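Laundry Day at Dundale House

Small gallery, updated Tuesday, May 3, 2022

I keep this page for the people who stay with us in Dundale and ask how we care for the linens. The washing and the folding are done in the house, in the room behind the kitchen.

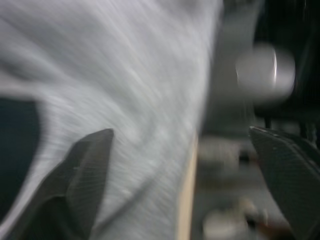
We started to do our own laundry in September, after two years with an outside service. It was a good service, but the pieces came back mixed with the pieces of other houses, and I spent my evenings sorting them. Now the work is ours from the first wash to the shelf.

Some notes about the gallery, for those who asked by e-mail.

The fabric in the picture is pale, between white and gray, and it has a big round fold. Most of our linens are in such light colors. I like them because I can wash everything together, and a stain is easy to find before the guest finds it.

For folding I have one simple rule: first in half the long way, then in three parts. The rounded side goes to the front of the shelf, so you can take one piece and the others stay in place. Thick pieces I fold only in half — they do not like to be pressed.

The bath towels we buy from Casado and the kitchen cloths from Berora. The Casado ones need two washes before they take water well. The machine is a Birnix, not new, and it makes a lot of noise at the end of the program. We do not run it after nine in the evening.

Last year we washed around 727 pieces, and 219 of them were only bath towels. I write the numbers in a notebook that hangs near the door.

If you want the folding steps on paper, ask me at breakfast and I will print them for you. More pictures will come when the summer linens are out of their boxes.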